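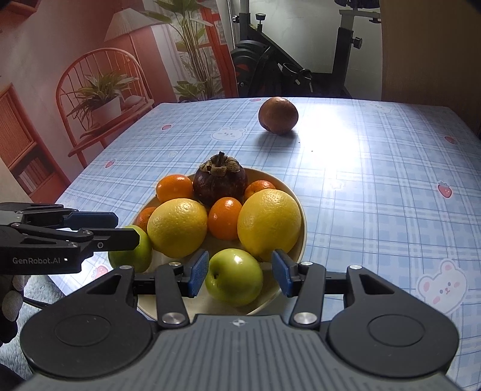
My fueling plan for the Flondale 6-hour was written in January and had not been tested at race effort by the time I stood on the start line. I mention it first because it explains most of what follows. In training I had been eating real food at home before long runs, usually a piece of fruit from the plate on the blue plaid tablecloth, the one with the bunny faces and strawberries printed on it, and then taking nothing but water for the first two hours. A mangosteen is a fine thing to eat at a table. It has no place in a race vest, and neither does a routine built on eating sitting down.

The format is a fixed loop, and you run as many as you can before the horn. Partial loops do not count. The Flondale loop is mostly packed gravel with one climb, a muddy section by the weir and a short stretch of road past the start tent. You pass your own supplies every time, so there is no reason to carry much. I carried too much anyway for the first two loops, then left the vest on my chair and kept one soft flask.

5 min read

The plan was 200 calories an hour, split between drink mix and gels, with a salt capsule every second hour. Lūse (Baiba, who has run this one more often than I have) looked at the sheet taped inside my box lid and said it was low for the pace I had written beside it. She suggested 300. I told her I would see how my stomach felt, and started.

Hours one and two were uneventful. Heart rate sat where I wanted it and the climb was runnable. I was leap-frogging with Neelam Mishra, who walks the climb from the first loop on principle and then passes everyone on the gravel.

Hour three is where the sheet and the watch part company. My loop time drifted, slightly at first and then by enough that I stopped checking. The legs were not sore. I simply could not hold the effort, and I was getting irritable about small things, such as the tape on the course markers. In my case that is a reliable sign of being under-fueled. I took two gels at once, which was a mistake, and spent the next loop walking with a hand on my stomach.

Tomomi Hosoda was crewing for Henrike Hollmann on the next table and gave me half a cup of flat cola and some salted potato. I sat down to eat it. I had told myself I would not sit down. It took most of a loop to have any effect, but hour five was steadier than hour four, and I ran all of the road section again.

I finished my last full loop with too little time left to start another that would count, so I stopped at the tent and watched Henrike come in. She looked annoyed, as she does after good races.

Changes before the Trondano race, which is longer and has fewer places to eat:

— Start at 300 calories an hour and keep it there from the first hour, hungry or not.
— One gel at a time, with water.
— Practice eating on the move every Friday, on the hilly route.
— Potatoes in the box.

The shoes were fine. The left sock was not, and I have thrown it away.

Get new posts by email. Enter your address to subscribe. You can unsubscribe at any time.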